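Two-tier dish rack, black, by Urudari
Bought in August, used every day

My kitchen has an L-shaped counter and the place near the sink is small, so I was looking for a rack which goes up and does not take all the width. I compared this one with the Skatedex model and chose Urudari for the lower price.

The assembly took me two evenings. It should take less, but the leaflet has only drawings and I put the side parts in the wrong way the first time. Two screws were missing from the bag. The shop sent them on Saturday without any discussion. 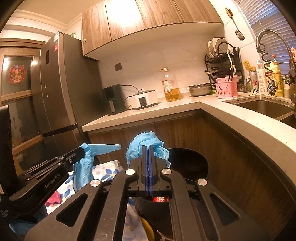
On the upper level I keep the plates, and they stand upright very well. Flat plates are no problem. Deep soup plates lean on each other and I must leave an empty place between them. The black finish is still good, but drops of hard water leave white marks on it, so I wipe it each weekend.

What I like less is the feet. They slide a little on a smooth worktop when I pull out a heavy plate with one hand — I put small rubber pads under them and now it stays. For chopsticks and spoons I prefer a separate holder, it is easier to wash.

I would buy it again for a family of three or four. If you cook for more people, look at something wider.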